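Plevine Story Planner for Serial Fiction

Home / Writing Tools / Planners / Plevine Story Planner

Plevine is a planning program for people who write fiction in instalments. It keeps your chapters, characters, places and timeline in one project, and shows what has already been told to the reader at any point in the story. It was made with fantasy and romance serials in mind, but there is nothing in it that ties you to either.

Published by Adex. Current edition: September release.

What it does

Each project opens on the chapter list. Click a chapter to write in it, or drag it to move it. Notes sit beside the text and are never included when you export. If you move a chapter, the timeline moves with it, and any scene that now falls before an event it mentions is marked in the margin.

Character sheets hold names, ages, titles, relations and anything else you want to add. You can give a character more than one name, which helps with disguises, shapeshifters and heirs who don't know they are heirs. Searching for any one of the names finds them all. 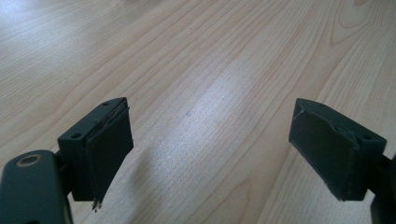
Light wood tabletop, close up.

Places work in the same way. A place can sit inside another place, so a room belongs to a castle and the castle to a kingdom. Travel times can be entered between any two places, and the timeline will warn you if somebody arrives too soon.

Sample project

Every copy comes with Tristavstead, a complete short fantasy romance in 13 chapters, planned from first notes to final draft. You can open it, change it and break it without affecting your own work. To get the original back, choose Restore Sample from the Help menu.

Limits

Chapters per project: 200
Open projects at one time: 20
Characters, places and notes: no set limit
Export: plain text, rich text, EPUB
Spelling: British and American English
Backup: to any folder you choose, on closing or by hand

Plevine works without an internet connection. Your writing stays on your own computer unless you send it somewhere yourself. 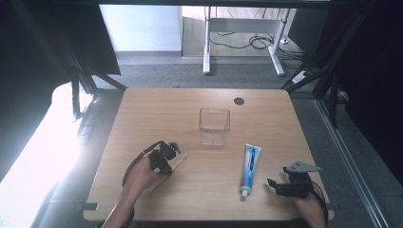 Clear plastic cup and a tube of toothpaste on a wooden table.

The Dantas add-on

Dantas is sold separately and needs Plevine to run. It adds a posting calendar for writers who put chapters online on fixed days. You set the days, and Dantas shows how many finished chapters you have in hand and the date they run out. It can also cut a long chapter into parts at scene breaks and put your usual author's note at the foot of each one.

Dantas does not post to websites for you. It copies the finished part, ready to paste.

Upgrading

Projects made in earlier editions open in the current one and are converted the first time you save. Keep a copy of the old file if you share work with a co-writer who hasn't upgraded, as earlier editions can't read the new format. The introductory upgrade price ends on 28th February.

Order code: 3062 for Plevine alone. Dantas is added at the basket.

Customer comments

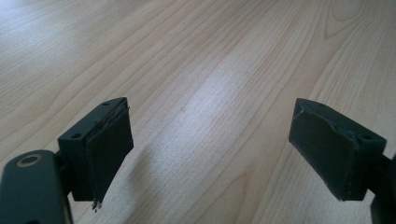
The timeline is the part I use most. My werewolf serial had a full moon twice in one week and I hadn't spotted it until I put the dates in. I would like to be able to colour the chapters by point of view, as I have two narrators and have to put their initials in the titles for now. Moving my old chapters across took an evening, mostly copying and pasting.

Reply from Adex: Chapter colours are planned for a later release. In the meantime, you can add a label to each chapter and sort the list by label from the View menu.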